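작은 접시는 정말 덜 먹게 하는가
발표자 노트 (2022년 3월 9일, 급식·외식 담당자 모임)
발표 35분, 질문 15분. 괄호 안은 읽지 말 것.

1. 시작
인사 짧게. 소속 소개는 사회자가 하니까 생략.
바로 질문부터. "집에 작은 접시로 바꾸신 분 계세요?" 손 드는 분이 꽤 있을 것이다. 이어서 "그래서 덜 드셨습니까?" 대답을 기다릴 것. 여기서 너무 빨리 넘어가면 뒤가 재미없다.
오늘 얘기는 접시 크기다. 접시를 줄이면 먹는 양이 준다는 말을 저도 오랫동안 믿었고 교육 자료에도 썼다. 그 자료 아직 몇 군데 구내식당 벽에 붙어 있을 텐데, 떼어 달라고 연락은 못 했다.

2. 주장은 어떻게 생겼나
같은 양의 밥을 큰 접시에 담으면 적어 보이고 작은 접시에 담으면 많아 보인다. 사람은 눈으로 보고 양을 정한다. 그러니 접시를 줄이면 덜 담고, 덜 담으면 덜 먹는다.
세 문장인데 화살표가 최소 네 개 들어 있다. 화면에 화살표를 하나씩 띄우면서 천천히.
첫 화살표, 착시. 원 둘레에 다른 원을 두르면 안쪽 원의 크기가 달라 보인다는 것. 델뵈프 착시라고 부른다. 이건 종이 위에서는 잘 된다. 여기까지는 시비 걸 생각 없다.
문제는 그다음이다. 종이 위의 동그라미가 비빔밥이 되는 순간 확인해야 할 것이 갑자기 늘어난다. 높이가 있고, 냄새가 있고, 배가 고프고, 옆 사람이 있다. 그리고 한 그릇 더 먹을 수 있다. 마지막 것을 강조.

3. 제안서 사례
작년에 받은 제안서 이야기. Hunura라는 식기 업체가 보낸 것이고, 제품 이름은 Hado. 지름을 줄이고 테두리에 색을 넣은 접시다. 업체를 욕하려는 자리는 아니라고 먼저 말해 둘 것. 담당자분도 친절했다.
제안서 2쪽에 "참가자 136명, 섭취량 유의하게 감소"라고 적혀 있다. 저는 이런 문장을 보면 세 가지를 찾는다. 누구였는지, 무엇을 쟀는지, 며칠이었는지.
누구: 그 업체 직원과 직원 가족이었다. (웃음이 나오면 기다릴 것)
무엇: 섭취량이라고 썼는데 부록을 보면 첫 번째로 담은 양이다. 더 가져다 먹은 양은 안 쟀다. 남긴 양도 안 쟀다.
며칠: 점심 한 끼.
한 끼 먹고 식습관이 바뀌었다고 말하려면 용기가 필요하다. 그날 메뉴도 안 적혀 있다. 국수였는지 돈가스였는지에 따라 얘기가 완전히 달라질 텐데.
그래서 원자료를 달라고 했다. 엑셀이 왔는데 집단별 평균만 들어 있었다. 개인별 값은 "내부 정책상" 못 준다고. 그 뒤로 메일이 끊겼다. 이 부분은 담담하게. 나쁜 의도였다고 단정할 근거는 저한테도 없다.

4. 색 이야기
접시 크기 얘기를 하면 꼭 따라오는 것이 색이다. 음식과 접시의 색 차이가 크면 덜 담는다, 접시와 식탁의 색 차이가 작으면 착시가 약해진다, 이런 식. 업체마다 권하는 색이 다르다는 점부터 좀 수상하다.
사진 넘길 것.

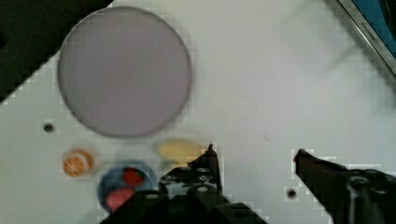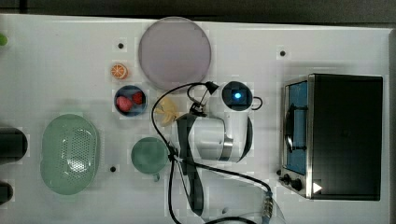 색 대비라는 말은 발표 자료에서는 편한데, 실제 식탁에 갖다 대면 기준이 금세 흐려진다. 대비가 크다는 건 밝기 차이인가 색상 차이인가. 조명은 누가 정했나. 흰 상판에 놓인 이 큰 둥근 접시를 보면 옅은 보랏빛 도는 회색인데, 이걸 식탁과 대비가 작다고 할지 중간이라고 할지 저는 자신이 없다. 두 번째 사진의 짙은 남색 그릇이라면 다들 대비가 크다고 하실 것이다. 그럼 그 사이 어디서 선을 긋느냐. 제가 읽은 제안서 중에 선을 숫자로 적어 놓은 것은 하나도 없었다. 결과를 보고 나서 "이건 대비가 컸네" 하면 무슨 결과든 설명이 된다. 게다가 그 그릇 안에 있는 건 빨간 베리 모양이다. 그릇과 식탁의 대비, 음식과 그릇의 대비가 따로 있는데 어느 쪽 얘기를 하는지 안 밝히는 글이 많다.
(색 질문이 길어지면 뒤로 미룰 것. 지난번에 여기서 10분을 썼다.)

5. 우리가 직접 재 본 것
제가 남의 자료만 트집 잡으면 공평하지 않으니 우리 것도 보여드린다. 구내식당 한 곳에서 큰 접시와 작은 접시를 주마다 바꿔 가며 내고, 잔반까지 저울에 달았다. 기록한 식사는 모두 2,432끼.
담은 양은 작은 접시 주에 조금 적었다. 기대하신 대로다. 그런데 두 번 뜨러 온 사람이 늘었다. 합치면 차이가 거의 사라졌고, 남은 차이는 메뉴에 따른 차이보다 훨씬 작았다. 제육볶음 나온 날이 접시를 이겼다.
그래프는 y축이 0부터 시작한다고 말할 것. 업체 그래프는 200그램에서 시작했다. 두 그림을 나란히 띄우면 굳이 말을 보탤 필요가 없다.
우리 자료의 약점도 말할 것. 한 곳이었다. 누가 누구인지 추적을 안 해서 같은 사람이 여러 번 들어 있다. 작은 접시 주에 불평하고 밖에 나가서 드신 분들은 자료에 없다. 저울 하나는 중간에 고장 나서 바꿨는데, 새 저울과 옛 저울을 맞춰 보는 일을 이틀 늦게 했다. 그 이틀치는 뺐고, 넣어도 결론은 같았지만, 뺐다는 사실은 알고 계셔야 한다.
접시는 Draller 제품과 Šťastný 제품을 썼다. 협찬 없음, 식당 예산으로 샀다. 두 제품은 테두리 폭이 다르다. 그러니 크기만 바꾼 비교라고 하기도 어렵다. 같은 모양으로 크기만 다른 걸 구하려 했는데 그 예산으로는 안 됐다.

6. Raíssa Lins의 반론
같이 자료를 정리한 Raíssa Lins는 저와 생각이 다르다. 빼먹지 말고 소개할 것.
Lins의 얘기는 이렇다. 평균에 차이가 없어도 한 그릇만 먹고 일어나는 사람에게는 효과가 있을 수 있다. 우리 식당에서도 그런 사람이 다수였다. 더 뜨러 갈 수 없는 병원식이나 도시락이라면 얘기가 또 다르다.
맞는 지적이라고 생각한다. 다만 제 대답은, 더 뜰 수 없는 곳에서는 양을 정하는 사람이 주방이라는 것. 그때 줄어든 건 접시 덕인가 국자 덕인가. 국자를 줄이는 쪽이 싸다.
Lins는 이 대답을 별로 안 좋아한다. 4월에 한 곳에서 다시 재기로 했고, 이번에는 개인별로 추적한다. 무엇을 잴지, 어떤 차이가 나오면 효과라고 부를지 미리 적어 두었다. 적어 둔 종이는 두 사람 서명을 받아 서랍에 넣었다.

7. 그러면 무엇을 물어볼 것인가
식기 바꾸자는 제안을 받으면 저는 이렇게 묻는다. 화면에 띄우고 읽지는 말 것.
담은 양인가, 먹은 양인가
추가 배식과 잔반은 쟀는가
몇 끼를 쟀고 메뉴는 무엇이었나
그래프의 축은 어디서 시작하나
개인별 값을 볼 수 있나
효과가 없었던 시험은 어디에 있나
마지막 질문에 답을 받아 본 적은 아직 없다.

8. 예상 질문
"그럼 작은 접시로 바꾸지 말라는 건가요?" 쓰고 싶으면 쓰시라. 설거지 랙에 많이 들어가고 들기 편하다. 그런 이유로 사는 건 말리지 않는다. 체중 때문에 산다면 돈 쓰기 전에 한 달만 재 보시라고 할 것.
"외국 연구에서는 효과가 있다던데요?" 어떤 연구인지 되물을 것. 제목을 모르시면 명함 받고 나중에 같이 찾아보자고. 결과가 엇갈린다는 말까지만 하고, 즉석에서 특정 논문을 깎아내리지 말 것.
"아이들은요?" 우리는 아이들을 재지 않았다. 모른다고 답한다.
"숟가락 크기는요?" 똑같이 모른다. 이쪽은 자료를 덜 읽었다.

마이크 끄고 내려올 것. 접시 견본은 입구 옆 탁자에 두었으니 무게를 직접 들어 보시라고 안내.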